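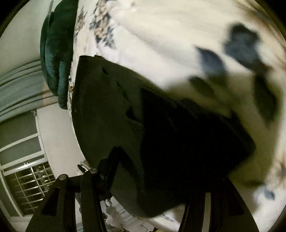
IDEAS & SOCIETY

The quiet return of the local assembly

In the town of Dalum, the evening meeting begins at seven and has no stage. The chairs stand in a circle, and the first rule is read aloud before any other word: each person may speak for two minutes, and then must listen to three others before speaking again. When I came there in December, I expected boredom. I stayed until the lights were turned off.

The assembly in Dalum was chosen by lot. Letters went to 872 households, and from the answers a group of 34 residents was drawn. They were asked to decide what should be done with the old Kondeck factory land, which the town council had discussed for many years without result. The council promised to vote on the assembly's proposal in public and to explain in writing any part it refused.

Political thinkers have admired the lottery since ancient Athens, where many public offices were filled in this way. The elected politician must think of the next campaign. A citizen drawn by lot has no campaign, and can change her mind without paying for it. I saw this happen. A man who had argued strongly for a parking area listened to a school nurse speak about the children who cross that road, and at the next round he said simply that he had been wrong. I have followed parliaments for half of my life and I can remember few such sentences.

Still, I am not without doubts. Who answers the letter? In Dalum, people with night work were few, and so were young parents. The lottery is equal, but free time is not. There is also the question of who prepares the facts. The background papers were written by Cleltik, a consulting company paid by the council, and one member complained that the cost of cleaning the soil appeared only in a footnote. An assembly can be fair in its manners and yet be led gently by the hand.

The defenders of elections have a stronger argument too. I can remove my representative, but I cannot remove my neighbor, who was chosen by chance and goes home when the work is finished. If the decision is bad, to whom do I bring my anger? For this reason I would keep the council and its vote, and give the assembly the right to be answered.

The proposal for the Kondeck land asks for housing on the north side and a public garden by the canal. The council will take it up in spring.

Yurchenko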